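Category: Openings / Equipment & Planning / Part-time

Wanted: someone to help me spend our gripper budget sensibly

Hi! I'm Lilian Ondieki and I run the data side of things at Skorham. We teach robot arms to do household jobs, and most of what they learn comes from people walking around with hand-held grippers. We have a small stock of those, they get used hard, and the next round of buying has landed on my desk along with everything else. I need a hand.

The job is 18 hours a week, for 4 months to begin with, and you'd work with me and Teodoro Meléndez, who keeps the grippers running. You would be figuring out what we replace, what we repair and what we can put off until next year. Finger pads are the big one right now. Koltex will only give us their better price if we order 500 at a time, and I can't tell if that's a bargain or a cupboard full of rubber we'll regret (Teodoro says bargain, but he'd buy a thousand if I let him). Odent sells them singly and ships faster. I'd love for you to settle this with a spreadsheet so we can stop arguing at lunch.

Other things on the list: spare fingers, printed markers, chargers, cases, and furniture for the practice rooms - tables, chairs, baskets, the kind of stuff you find in anybody's home. You'd also spend one morning a week recording with a gripper yourself. I'm pretty firm on that one! It's hard to plan for a tool you've never held for two hours straight.

You don't need an engineering degree. I'm looking for somebody who has ordered equipment for a lab, a shop, a school or a kitchen, who reads the small print on a quote, and who doesn't mind calling a supplier back three times. Some Spanish would be handy for our Kashindye account, but it's a bonus.

To apply, send me a page about something you bought for work and whether you'd buy it again. No cover letter, please. Mwajuma Waweru handles pay and contract questions and she's quick to answer.

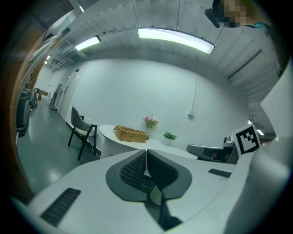
We can be flexible on hours, and if you need to start a little later, just say so in your note and we'll work around it.

Last updated: 05/05/2026

Contact | © Skorham | Back to top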